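Plendbridge's 24-hour refill lockers win council backing, with few numbers to show for it

24 July 2024

Plendbridge will keep its refill lockers for at least another year after the town council voted to extend a trial that was meant to end this summer. Supporters called the trial a success. The report handed out before the vote makes that hard to check.

The lockers, run by a firm called Beninura, opened in January outside the old bus depot on Jarman Street. Residents pay a deposit on a reusable tub, fill up on rice, oats, coffee or dish soap, and bring the tub back when they are done. The town pays for the site and the power. Beninura keeps the sales.

According to the report, 2,000 households have "engaged with the service." It does not say what engaging means. A spokesperson for Beninura said the figure covers anyone who has signed up, bought something or asked for information, and that the firm does not split those groups out. A household that picked up a leaflet in the library could be in there with one that shops at the lockers every week.

The claim that 78 percent of users cut down on packaging comes from a survey on the company's own app. The question asked whether people felt they were throwing away less. No trash was weighed, and the report gives no count of how many people answered.

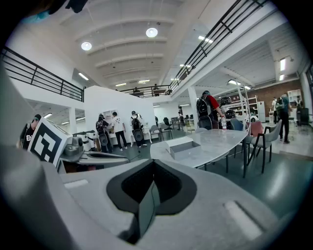

What it costs

The town's share for the coming year has been set at $90 a day, covering power, cleaning and the lease on the site. The first budget listed only power and cleaning. The lease was added in a short note at the back of the report and was not discussed before the vote.

Prices are another sore point. On a visit this week, oats at the lockers cost more per pound than the store brand at the supermarket across the road. Coffee was a little cheaper. Dish soap was out of stock, and a sign on the door said it would be back "soon." Beninura says prices should come down as more people use the lockers, but it would not say how many more it needs, or by when.

There is also the matter of Bundora, where the same firm ran a similar set of lockers until last year. That site closed after its town funding ran out. The report mentions Bundora once, as a place where the idea was "well received."

None of this means refill shopping is a bad idea. Plenty of people in Plendbridge like the lockers, and the ones by the depot were busy enough at lunchtime. But the council has now agreed to spend public money twice without asking how many tubs go out, how many come back, and how many end up in a kitchen cupboard – or in the trash.

The council says a fuller review will be ready before the next vote in January. It has not said who will write it. The last one was put together with data supplied by Beninura.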